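Speaker notes: Sorting Small Things on a Plain Board
Plernthorpe Makers' Evening, 30 minutes plus questions

Hello everyone, and thank you for coming out tonight. (Wait for the people at the back to find chairs. The door sticks.)

Start with the biscuit tin story. When I first ran the Nuvow play table, I kept all our shape blocks in one big tin, and I tipped the whole lot out every time, 90 blocks, right onto a patterned tablecloth. The little ones loved the noise! But they'd push the pile around and wander off, and I couldn't work out why until I tried it myself one evening and found my own eyes sliding all over the place.

Pause here. Ask who has a drawer like that at home. Let them laugh, and let two or three people tell theirs if they want to, we have time.

So, the first change: fewer pieces. Put out a small handful and leave the tin on the shelf. The second change is what goes underneath. I went through trays, felt mats and an old Nodska place mat before I settled on a bread board, and I've never gone back. Pale wood lets the colors speak up, and the edge of the board tells you where the game stops.

Next slide. Give them a good long look before talking.
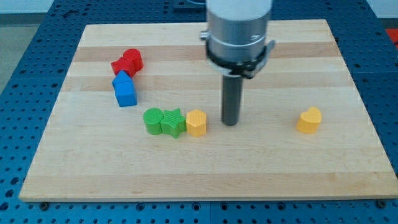

Page 6

Seven blocks, four colors: red, blue, green and yellow. Point out the two reds close together in the upper left, one a cylinder standing on its end, the other with an angular outline. Are they a pair? By color, yes. By shape, no. Ask the room which way they'd sort first (in January nearly everybody said color, and then we had a lovely argument).

Mention the texture too. These have a fine, dimpled sort of surface, and I do like a block with some feel to it, especially for anyone who enjoys sorting with their eyes shut.

Then hand out the bags, one per table, 20 minutes on the clock. Walk around. Don't correct anyone! If a table finishes early, ask them to sort again by a different rule and let the next table guess it.

Bags back in the Wanigasekara crate by the door, please, before tea.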